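4.2 Cables kept along the wall

In most of the homes we visited in Natedside and Grandholm, the spare cables were kept where they were used, low down against a wall and within reach of a power strip. Drawers and boxes held the older ones, often for devices that had since been given away. Of the 50 households, seven had a fixed place for cables that every adult in the home could name. The rest described a spot that had grown up by itself, usually near a bed or a desk.

We treat the wall spot as a form of storage in its own right. Sjögren makes a similar point in his account of hallway shelves in Skarneck, where items left "for now" stayed for months and were tidied in place. Cables differ from shelf items in one respect: a cable in use and a cable put away can lie side by side, and the person tidying has to find out which is which before coiling anything. Participants did this by following the cable by hand from one end to the other. Short black leads tended to be handled as a single bundle, while long white extension cables were dealt with one at a time (Figure 6).

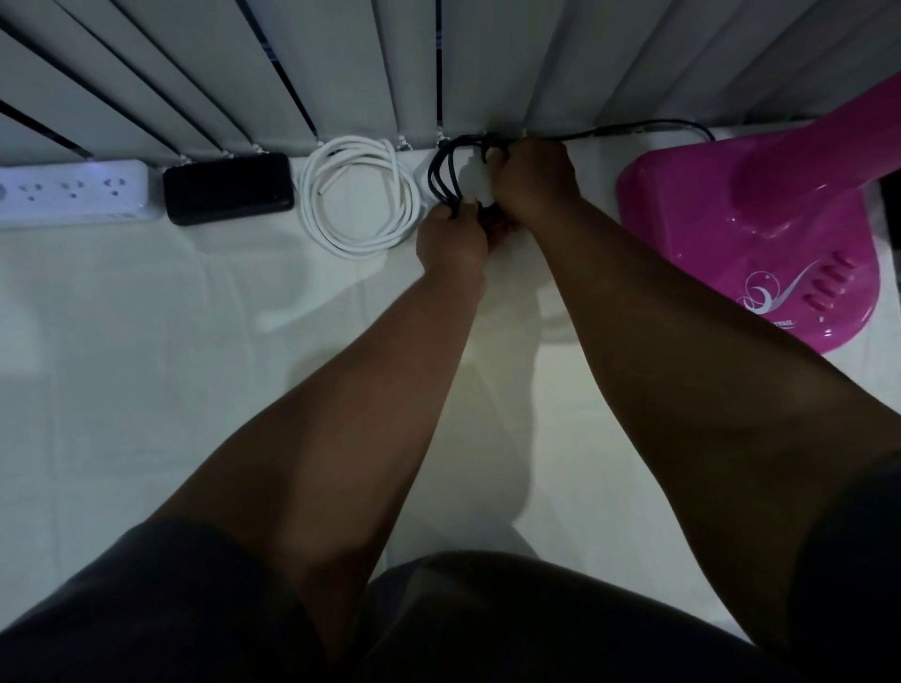
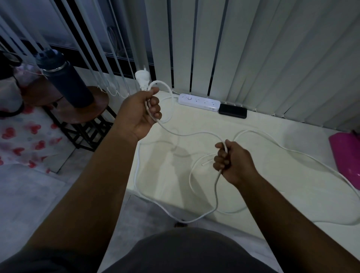
Figure 6. Handling cables near a power strip. First picture: a bundle of black cables held in both hands, with a coiled white cable to the left. Second picture: a long white cable held in both hands, the rest of it in loose loops.

Coiling took two main forms. Some participants wound the cable around the hand and laid the result flat as an oval. Others folded it back on itself until it was short enough to hold in one fist. The second method was preferred for stiff cables, which sprang open when wound. Ties were rare, and several people said they had bought a packet and lost it.

Across more than 300 recorded coilings, the plug end was most often left on the outside. Participants gave this little thought when asked, though one woman in Grandholm said she wanted to see the plug so that she would not have to undo the coil to know what it was. Labelling is taken up in Section 4.3, together with the question of who in the household does the sorting.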